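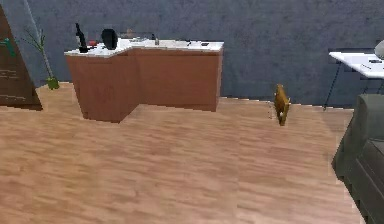 Flooring rebate claims don't add up, says tenants' group

A rebate scheme that promised to put timber floors into older rental units has been extended until August, despite questions over how many households have seen any money.

The Mernum Home Comfort Rebate offers landlords up to $4000 per unit to pull up worn carpet and replace it with hard flooring. Mirulo, the company hired by the council to run the program, says it has received 3971 applications and describes demand as "outstanding".

An application, of course, is a form on a website. Asked how many of those forms had led to a finished floor, Mirulo said the figure was "being reconciled" and would be released with its next report. It gave the same answer when the last report was due.

Angus Lockyer of the Mernum Tenants' Network has been asking since the scheme opened.

"They'll tell you how many people clicked the button," he said. "I'd like to know how many people got a floor. I've asked for that in writing three times and I've had a brochure back."

Mr Lockyer is also unconvinced by the claim, repeated in most of the program's advertising, that swapping carpet for timber will cut a household's heating and cooling bills. Mirulo's website attributes this to "industry modelling" but does not link to any. A request for the document was referred to Akbari, the supplier on the program's approved products list, which referred it back to Mirulo.

Anyone who has walked across bare boards in the middle of winter might have a question or two about that modelling. Floorboards over an unsealed crawl space can let in a fair bit of cold air, and the rebate does not cover insulation underneath. Nor does it cover rugs.

Then there is the rent. Landlords who take the money must agree not to raise the rent for 30 weeks, a condition the council calls a "strong protection for tenants". Leases in the older buildings along Irkum Road mostly run for a year, so in many cases the freeze will be over well before the lease comes up for renewal.

Rostam Tehrani, who manages several of those buildings, said he had applied for the rebate and was still waiting for an inspector to be assigned.

"The portal says 'in progress'. It's said that since before the heating went on," he said. "I've got nothing against the idea. If the cheque comes, I'll do the floors. I'm not tearing out carpet on a promise."

Mr Tehrani said the quotes he had been given by approved installers were higher than those from the firm he normally uses, which is not on the list. Mirulo said installers were chosen for quality and that prices were a matter for the market.

The council would not say what Mirulo is being paid to administer the scheme, citing commercial confidentiality. A spokesperson said the extension reflected "strong community interest" and that a review would be carried out once the program had closed.

Applications can be made online. Tenants cannot apply themselves and will need to ask their landlord.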